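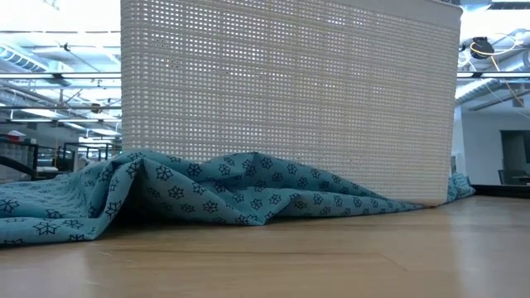
Plorach Linen Room: Baskets and Cloths
Posted November 25, 2022

The linen room at Plorach lends tablecloths, runners and fabric remnants to schools, clubs and anyone else in town putting on a meal or a sale. This page is a short look at what we use to store and carry them. Notes are by Osian Gough, who has run the room since May.

Baskets

We use plastic baskets with a woven texture for nearly everything. They weigh very little, they wipe clean, and the small holes let air get to the fabric. Cane baskets look better on a shelf but they snag, and we lost a good runner to one last spring.

The off-white ones are for cloths that have been checked and are ready to go back on the shelf. Anything that still needs mending goes in a gray one.

The rim is smooth, so cloth can be pulled over it without catching. Please lift with both hands and don't drag a full basket across a tabletop.

Printed cloths

The teal cloth with the black outline motifs gets asked about more than anything else we have. Some people call them snowflakes and some call them flowers. It is listed in the book as "teal, winter" but it goes out all year.

We keep printed cloths apart from the plain ones. The prints are sorted by background color and then by size, with the smallest on top.

Folding

Borrowers are not expected to fold anything. Bring the cloths back loose and we will do it here, on the long tables, where there is room to lay them flat.

Large cloths are folded in half lengthwise, then in thirds. Small ones are rolled. If you find a cloth that has been ironed into quarters, it came from the Cabral Street hall before we took over their stock – the creases do come out, but it takes a few washes.

Mending

Most of the mending is hems. Loose threads are clipped, and stains are marked with a safety pin so they can be found again after the cloth has been handled.

Zulmont thread in mid-gray works on more colors than you would think. For the teal we keep a separate spool in the drawer under the cutting mat.

Labels

Every cloth has a number on a cotton tape sewn into one corner. The highest so far is 826, though there are gaps where older pieces have been retired. Retired cloths are cut up for dust sheets or go in the remnant bin, free to take.

Borrowing

Loans are for 7 days. You can take up to three large cloths on one card, and runners do not count toward the limit. Ask at the Trustum Road desk if you need more for a bigger event.

A list of sizes and colors is pinned inside the linen room door. Bring your table measurements with you.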